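News > Autumn > Kitchen table round-up

Edon Hall kitchen, 28 October 2023

Quick one this month, am typing between loads of washing up. The play kitchen and craft bits have got muddled again and the big table is where it all lands. Sorting morning is on, tea from ten, bring a box if you have one. Bowls to the back please, carrot and other veg in the Starker crate, anything sharp to me.

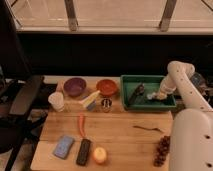 Ngozi Effiong wants the odd bits kept together in one tray this time, becuase last October the small stuff went home in coat pockets and took weeks to come back. Fine by me. Tray it is.

Money: raffle made 442 pounds, thank you all. New shelves from Guva are ordered, 2 of them, for the wall by the sink. Still need brackets. If anyone has a drill that works, shout.

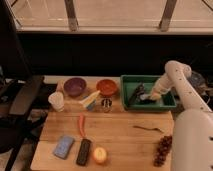
Labels next. Amadi print shop did us a roll of 100 and I've used hardly any, so no excuses. One label per shelf, one per tub, big letters, no joined up writing. Purple bowl and the orange-red one can share a label, they'll stack. Green tray gets its own. Paper towels are low agian. Keys back on the hook by the door when you've finished.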